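Kukar snack table – README

Hello, and thanks for downloading this. I put the Kukar set together for the Rarkeo project, and this file is the bit I wish I'd had open beside me when I came back to my own recordings after a month off. It's a bit rambly, sorry, but the important stuff is all in here.

What you get

There are 3,226 demonstrations, every one of them driven by hand by a person at the leader arms. No scripted motion, no planner filling in the gaps. The job is always some version of fetching a snack and setting it down on the tray in the middle of the table, and the instruction is stored as a plain sentence in task.txt next to each recording. We have 3 camera streams per episode (one fixed, one on each wrist), plus joint positions and gripper opening for both arms. I recorded the whole lot at Rornadetti between March and May, mostly in the mornings.

Everything is sampled at 60 frames a second. If that's more than you need, drop every other frame before you start training – I do, and my laptop is much happier for it.

The table from a wrist and from the fixed view: 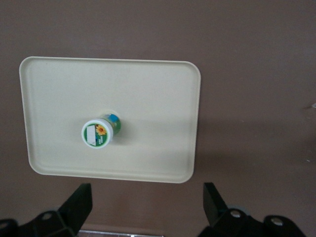
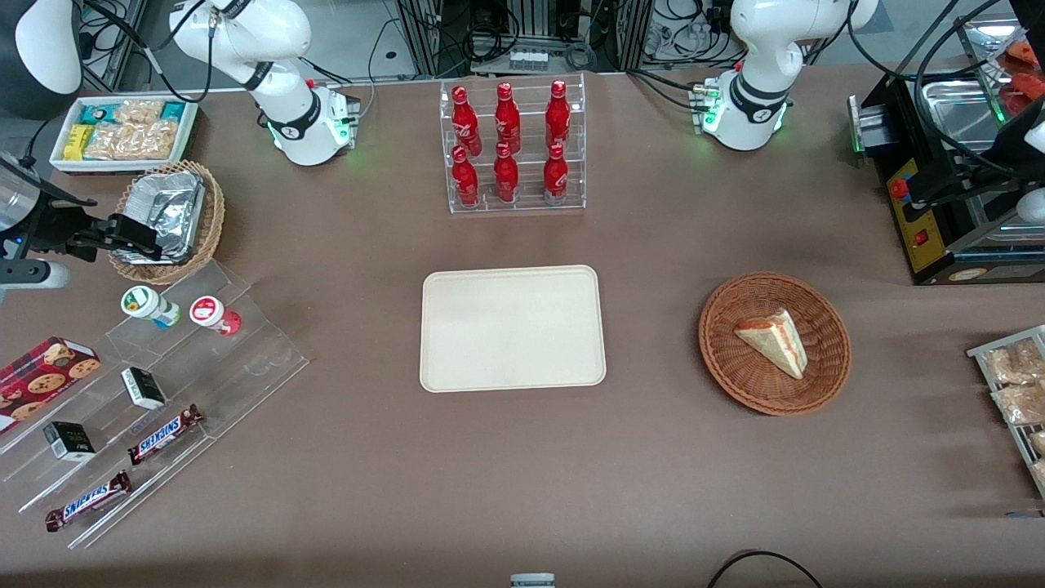
Left and right are always the robot's own in the file names, and I know this trips people up (it tripped me up for most of April!). In the fixed view the arms come towards you from the back of the table, so the right arm is the one on the left of the picture, with its gripper over by the foil containers in the oval basket, and the left arm is across on the side with the black machine. If your plots look mirrored, check that first. The same goes for the instructions: "the basket on your left" means the robot's left, so that's the round one with the wedge of cake in it.

Folders

episodes/ has one folder per demonstration
splits/ has the train and test lists, as plain text
tools/ has the Badawi player, which lets you scrub through all the streams together

Things I'd like you to know before you train

My driving gets better as the numbers go up. The early episodes have a lot of dithering above the object, and a few where I open the gripper, think better of it and close it again. I left those in on purpose, as I find the corrections useful, but they're tagged "hesitant" so you can filter them out.

Round packets and tubs are the hard ones. They like to roll when you let go, so I got into the habit of lowering them right down to the tray and waiting a moment before opening the fingers. A model trained on this will probably pick up that pause too, and I quite like it.

There were 2 ways of holding the leader arms, and I swapped from one to the other partway through. The field called grip_style tells you which is which.

Known problems

Gripper opening drifts slightly over a long session. Run tools/rezero on a folder if you care about exact widths. A handful of task sentences have typos, which I'm fixing as I find them, so do send me any you spot.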